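I've been meaning to write up the Gurnow since June, when the old briefing digest I'd relied on for years finally went quiet and I had to find another way of keeping up with what the federal government was doing. I'm a retired public servant with a long memory and a short commute to the kettle, so I am probably just the sort of person it was made for.

Gurnow, for those who haven't met it, is a little desktop program that collects ministerial statements, committee schedules, order papers and the printed text of speeches, and serves them up each morning as one tidy list.

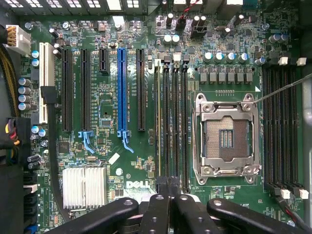
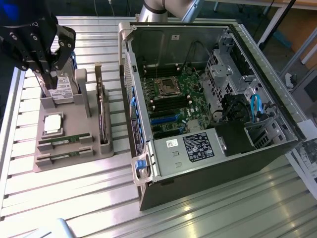

Setting it up took me most of a pot of tea. You choose your departments (I picked 31, which was greedy, and have since pared it back), then your ridings, then any words you'd like it to watch for. Mine are "ferry", "harbour" and "pension", and I'll let you draw your own conclusions about my age and postal code! The first morning it handed me 1715 items. By the end of the week, with a bit of pruning, I was down to 33, and that's a very comfortable read over porridge.

What I love most is the way it handles speeches. You get the text as delivered beside the text as released beforehand, with the differences shaded in a soft grey, and I have lost whole evenings to this. A minister will drop a sentence about funding, or add a kind word for the town she's standing in, and there it is. My neighbour Lucía Cabello, who taught civics for years and is harder to please than I am, borrowed my chair for an afternoon and had to be reminded about supper.

The search is good too, though it likes its quotation marks. Type a bill number without them and you'll be wading through every document with that number in it, catering invoices included.

Now for the grumbles. The archive stops at 1000 saved items, after which it starts throwing out the oldest without so much as a by-your-leave, and I lost a nice run of fisheries committee minutes that way. Export yours often. The French and English versions of a release also turn up as separate entries, so you'll see a fair bit twice unless you tick the box hidden under Display (why Display, I couldn't tell you). And the print layout is dreadful, with margins you could park a canoe in.

I did try two others before settling. Plolmont has the handsomer screen and a lovely calendar, but it leaves out the provinces altogether. Sikness is quicker, and free, and so full of opinion columns that I could never find the announcements underneath.

If you follow one or two departments, the email lists will do you fine. For anyone who reads order papers for pleasure, and I know there are a few of you here, I'd happily recommend Gurnow. I've renewed mine for another year, and I've written to them about the margins.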